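Tea, trays and two arms: an evening at the Vornow robot club
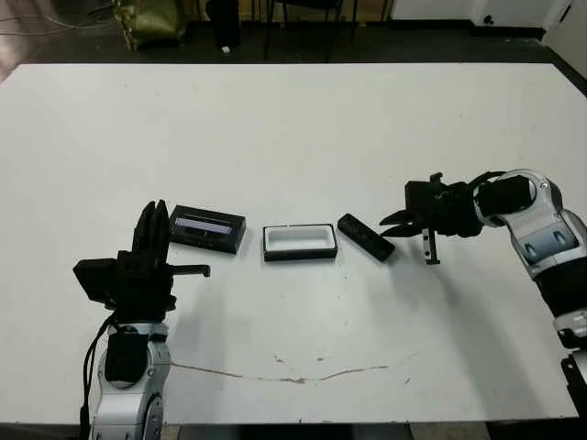
I'd been told to come after school had emptied out and to follow the noise, and there wasn't any noise, so I walked past the door twice. Ingvild Nyberg eventually leaned out and waved me in (she'd heard my shoes, she said). She has run the Vornow club since a September when she had two pupils and a kit with half its screws missing, and now there are 14 of them, aged from twelve up to seventeen, all working on one project for the Haveck cup. The job they've picked is tidying a desk. That evening it came down to three things in a row on a big white table, a black tray with a pale lavender-grey piece lying in it, an open container with a black rim, and a black block set at an angle with little holes or recesses along the top, and the right arm had its fingers partly open beside the block. I'd have picked the thing up in a second and not given it a thought.

"Yes, and then I'd ask you to write down how you did it," Ingvild said. "That's the first lesson every year. I get them to pick up a pencil and tell me what their hand did, and they go 'I just picked it up', and I say fine, which finger went first? And off they go, arguing for the whole session. I love that session!"

She trained as a maths teacher and still teaches it in the daytime, and she told me she'd never touched a robot until a parent asked if she'd look after the club for one term. I asked how that had gone. "Badly. I learned it all a week ahead of the kids, and some weeks I was a week behind them. There was a girl called Fuchs, we all used her surname, who basically ran the lessons and let me take the register."

Their project is called Vedosum. I asked what it stood for and got four different answers from four different people, so I've given up on that. The rules of the cup are simple enough that even I could follow them: the team gets 30 minutes on the day, the judges put the objects out, and the arms have to move each one where it's meant to go without a person touching anything. You lose points for drops. You lose more points for dragging, and this is a sore subject.

"Dragging is our whole autumn," Ingvild said, and a boy at the laptop groaned without looking round. "They worked out quite early that you can shove a tray across a table and it'll get there. Very clever. Then they read page 2 of the rules. So now we're back to lifting, and lifting means you need to know where the edge is, and how hard to hold it, and what the other arm's up to in the meantime."

The other arm was what I wanted to know about, as it happens. Why two? I'd assumed it was for showing off. She laughed at that and said it partly was, the first time they tried it, but that a container is much easier to deal with if one side can be kept still while you fiddle with the other. "Same as you and a jam jar. The trouble is they get in each other's way. We have a rule that the left one waits its turn, and the little ones think that's terribly unfair on the left one."

I asked whether they'd ever had a perfect run. She went to a ring binder, where the club writes up every attempt by hand, and turned a lot of pages. They'd logged 36 full runs so far. She wouldn't tell me how many had come out clean, only that the number had gone up, and that the binder matters more to her than the score does.

"When it goes wrong they want to start again straight away, and I make them write it down first. They hate it. But then three weeks later somebody says, hang on, didn't it do this before? And they all go to the binder, and there it is in somebody's awful handwriting. That's the bit I'd keep if you took everything else away from me."

We talked for a while about money (there's never enough, and the biscuits come out of her own pocket) and about what happens to them afterwards. A couple have gone off to do engineering. One's a baker, and he still comes in to look at the binder when he's home. I asked if she minded that most of them wouldn't end up anywhere near a robot.

"Why would I mind? I'm not making robot people. I had a boy last year who hardly spoke until it was his turn to explain to everybody why the gripper kept missing, and he talked for ten minutes. I don't care if he never sees another gripper."

By then the boy at the laptop wanted her opinion on how high to lift the block before turning it, and two girls wanted the opposite of whatever he wanted, so I finished my tea and left them to it. The club meets after lessons and takes new members all through the year. You don't need to know any programming, but Ingvild says you'll have to bring your own pencil.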